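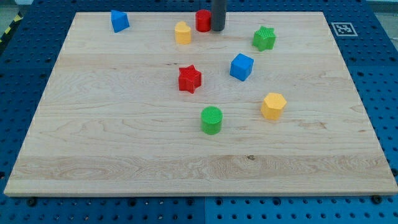 The blocks on the maple board, yellow heart towards the back.

Granddad called it a town. I was six, and I'd have believed him if he'd called it France. The red star in the middle was the town hall, the green cylinder was the bakery, and the yellow heart was where Mrs Fanico lived with her 12 cats.

I've still got the rules he wrote out for me, all 24 of them. Rule 3 says the mayor must never be woken before breakfast. The mayor was the blue cube (a terrible mayor, he taxed biscuits) and I used to turn him a little so he could keep an eye on the baker.

So last November, when my neighbour Volkan Bilgin brought his little girl round for the afternoon, I set the whole town out again and started explaining about Mrs Fanico. She listened very politely. Then she picked up the heart and put it next to the cube.

"They're married," she said.

Well! Forty years of town history, and I'd never once thought of it — all those taxes, and the poor man was only lonely. I fetched a pencil and wrote it in as Rule 25, and she asked who was going to feed the cats.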